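Brundlow Community Kitchen – opening checklist, 29/03/2021
Checked by Duangjai Sombatkul, comments by Aslı Akyol

- [x] **Fire exits clear.** Both doors swing wide now, what a difference the new hinges make!
- [x] **Extinguishers in date.** Tag 1046 is next up, due in December.
- [x] **Fridge at or below 5 °C.** Spot on at every reading, and the Gravus door seal is holding beautifully.
- [ ] **Hand sink.** Hot water took 30 seconds to come through. Please ask Bozkurt to look at the valve.
- [x] **Tabletops and plates.** Pale top wiped down, no chips found in the blue plate.

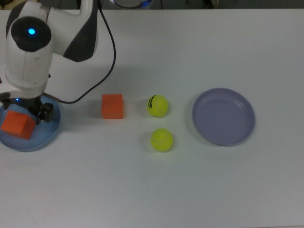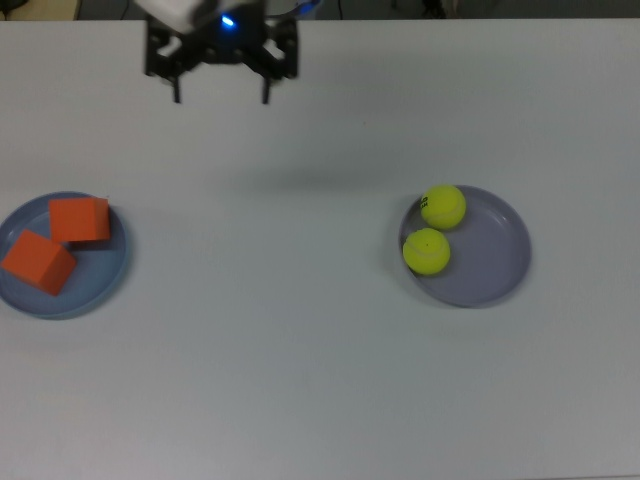
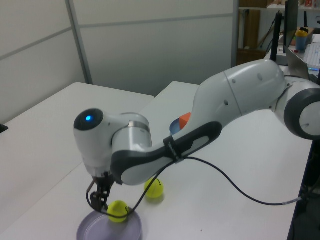

- [x] **Knife rack.** All blades in, handles tight. I love the new magnetic strip – so much easier to check at a glance.
- [ ] **First aid box.** Short by 2 burn dressings, otherwise full.
- [x] **Floor mats.** Flat and dry, with no curled corners (finally!).
- [x] **Gas shutoff.** Labeled and easy to reach.

Open items go to Aslı. Federo delivers the dressings, so add them to the next order.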